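Category: Datasets > Manipulation > Hand-held grippers
Tags: wide-angle, tabletop, classroom, kit review

# Undance Desk Set

Recordings made with the Wistden hand-held gripper kit while we were reviewing it for Brulel. Maintainer: Shewit Gebreyes. Last edited October 17, 2021.

## Contents

- 2051 clips, of which 1736 passed review
- 235 clips held out for testing
- one wide-angle view per clip, no depth

Finger position is logged with every clip. Audio was dropped on export.

## Setting

Classroom desks with small everyday items on them: power strip, coiled cable, cards, boxes.

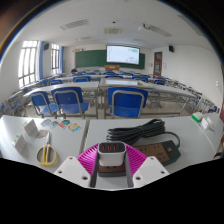
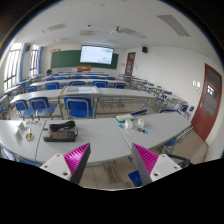

Ribbed magenta fingers, grey desks, daylight from the left.
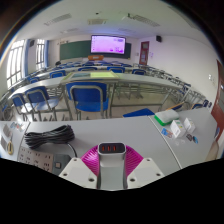

## Notes on the kit

The fingers come off with two screws and a spare pair is included. Setup took us nearly an hour the first time, mostly the driver install. The grip is comfortable for short sessions and gets heavy in long ones. Wistden replaced one faulty trigger under warranty in February.

Known problems:

- the export tool skips clips with spaces in the name
- clip 604 has a bad timestamp, drop it before training

## License

Free for research use. Ask before using it in a product.

---

Comments (3)

**kocabas_lab:** Does the log use the same clock as the video?

**sgebreyes:** Yes, from version 2 on. Version 1 needs the offset file.

**pell_r:** Would like to see a comparison with the Kocabaş grip. The trigger on ours feels stiff too.

We use cookies to remember your settings. Accept | Manage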